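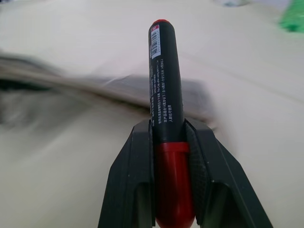
Marker in the right-hand gripper, red cap down between the fingers. Wrist camera.

2019-06-05, two-arm kit from Breltonik, loaner unit

OK, first proper bench entry for this one! Mwajuma wants a yes or no on buying, so I'm writing down whatever I notice (sorry in advance for the rambling).

Finger pads: I like them a lot. The right one has a fine diamond knurl, and I'd pay extra for that on our old Stulleck grippers. Breltonik sells the pads in pairs, 2,000 cycles rated, and I have no idea yet if I believe it.

Marker and folded gray cloth-like item is the task I picked, one arm on each. Left arm takes the narrow end, right arm brings the red tip up to the lower edge.

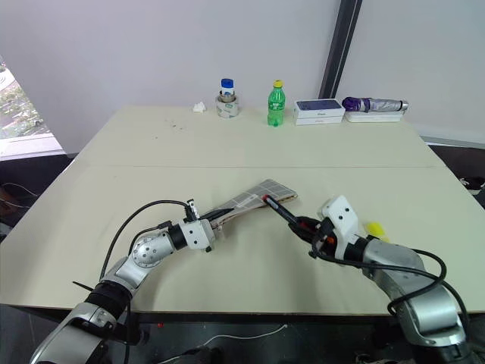 My gripe is the cabling. It loops way out past the wrist on the right side, and I keep picturing it catching on something when the forearm swings. Shabani says Trosteck does a clip set for 779, which seems nuts for clips. I'll ask Breltonik for theirs first.

Speed is still at the factory 200 and I'm leaving it there until I've read the whole manual. The wrist view smears anything moving in the background, so ask about exposure settings too.

Leaning yes. Quote goes to Jacobs once I hear back on the cables.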